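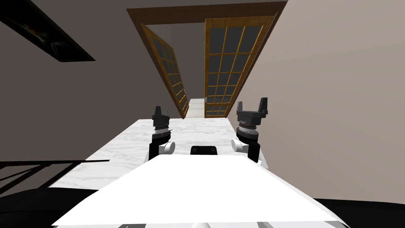
Pregunta: ¿robot de dos brazos para las tareas de casa, ya se puede o todavía no?

Hola a todos. Mi hermana quiere que pongamos uno en el piso de mi madre. Solo pedimos recoger la mesa, limpiar la encimera y abrir alguna puerta. He visto uno de Zarham por 2.415 euros, de segunda mano. ¿Merece la pena o esperamos? Gracias de antemano

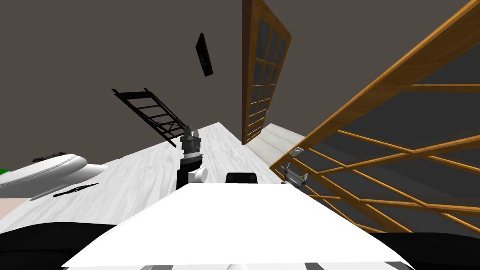
Ah, y mi madre no va a tocar una app ni loca, tendria que ir solo. Piso pequeño, pasillo estrecho.

3 respuestas

Anas Masri
Esperad. Llevo desde mayo probando cosas en simulación con Idari y limpiar una superficie lisa va bien, recoger objetos finos mucho peor. Y las puertas de cristal, un dolor.

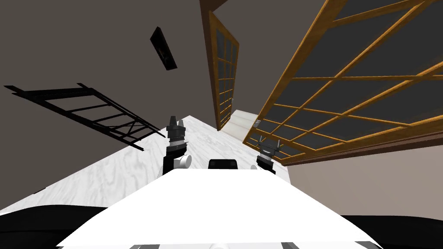 Simulación: las dos pinzas vacías, ventanas o puertas acristaladas al fondo

En simulador puedes repetir 1.000 veces y no rompes nada. En casa de tu madre, a la primera copa ya está el lío. Lo de "solo" olvídalo, alguien tiene que estar delante.

So-yul Seok
Depende de lo que llames recoger. Vasos de plástico sí, platos apilados no. Mira tambien el alcance de los brazos, con encimeras largas se queda corto y tiene que moverse la base.

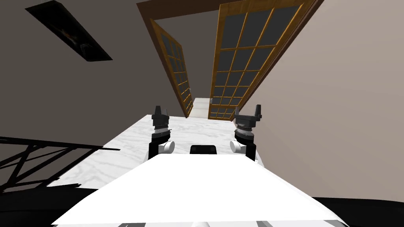 Encimera de mármol con vetas, render

Pide que te lo enseñen funcionando en un piso, no en vídeo.

jin_77
yo compre un Furisari y lo devolví a los 3 dias. una aspiradora y listo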